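Jindero countertop drawer organizer: three months in

Posted 02/01/2021 by Dalia Rozīte

I put off buying one of these since September, mostly because I thought a box with a drawer in it was a silly thing to spend money on. Well, I was wrong, and I'm a little embarrassed at how much I like it!

We have a decent run of counter and almost no drawers, so everything small ends up out in the open. Tea bags, the good scissors, takeout menus, batteries. The Jindero is a brown wooden box with one pull-out drawer at the front, and you can stand things on top of it (cans, napkins, whatever you grab all day). I paid 82 dollars, and it came fully built apart from the handle.
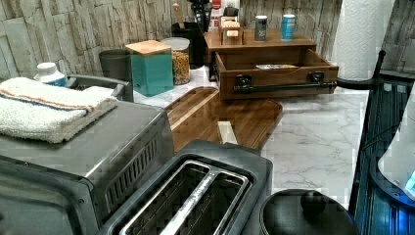

The drawer is the best part. It slides easily, it's deep enough for a box of sandwich bags, and the black bar handle is big enough to grab with wet or floury fingers. I tug on mine probably more than any other handle in the house and it hasn't worked loose. The box doesn't creep backward when you shut it, either, which my old bread bin did constantly.

I also love that it looks like furniture. I was fussy about this because we'd already gone with dark bronze for the fixtures, the kind with the round stepped backplate, against light wood. My brother-in-law Povilas Rebane talked me out of matching everything and he was right. Black, bronze and wood all get along fine.

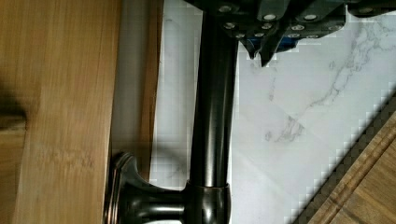 Now the gripes, and they're small. The handle screws are soft, so go easy with the screwdriver. There's no divider inside, so little things slide to the back and you have to pull the drawer most of the way out to find them. I cut down a shoebox lid and that fixed it. I'd also wipe the top dry after watering plants or filling the coffee maker, as mine picked up one faint ring that took some rubbing to get out.

What surprised me was how much better the rest of the counter works. I can leave the big wooden tray out now and still have room to cook, with the cereal and the teal canister pushed to the side. Before this I was moving 14 things to chop an onion (okay, maybe not 14, but it felt like it!).

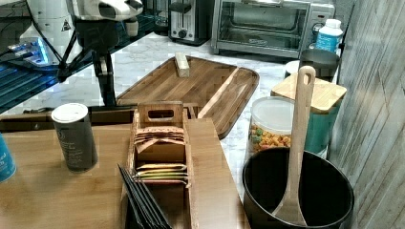

Compared with the Clanus

My sister has the two-drawer Clanus, which costs 98 dollars. It holds more, but the drawers are shallow and it's a lot of box for a small kitchen. If you bake and have piles of cutters and piping tips, get that one. For tea and everyday clutter I'd take the Jindero again, and I'm already eyeing a second for the bathroom.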